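How to Set Up a Fundraising Page for Your Birthday

So you've decided to ask for donations this year instead of presents – lovely! I did it for the first time when I turned fifty, for the Linstead Hospice Friends, and I've helped a good many people through it at the kitchen table. It takes less time than baking the cake.

Before you start

Pick one charity. I know it's tempting to split the money between a few causes you love, but people give more easily when they can see where it's going. Look up the charity's registered name and write it down exactly, as there were two Brastwood animal shelters when I last searched and a friend of mine very nearly raised money for the wrong one.

Making the page

Go to the charity's own website first and look for a button that says "Fundraise for us." Many small charities use an outside service (ours uses Bangash) and the button will take you there. Sign up with an email address you check often, then choose "Birthday" from the list of occasions.

Now write your story. Keep it to 3 short paragraphs: who you are, why this charity matters to you, and what a gift might pay for. Please do write it the way you talk. My first try sounded like a letter from the bank, and my sister made me start over.

Set a goal you think you can reach. Mine was $599, because I'd promised my grandson I'd beat his school's bake sale total of $598, and we got there with 2 days to spare. You can always raise the goal later on, and it feels wonderful when you do.

Make the first donation yourself, even if it's only a few dollars. An empty page makes people shy.

Sharing it

Send the link to your closest friends and family one by one, with a line or two meant just for them. Wait until a handful have given, and then post it more widely. A reminder a week before the day is fine, and so is one on the morning itself – after that, let people be.

Afterward

Thank everyone by name, and tell them the final total. If the charity sends you a letter, share a bit of that too.
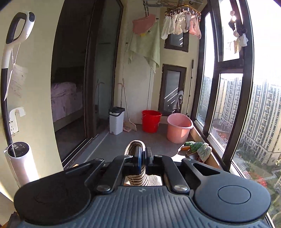
Kanchan Lodhi wrote to ask what to do about relatives who don't like paying online, and added that her aunt mailed a check straight to the charity with a note naming the page, and the office was happy to add it to her total.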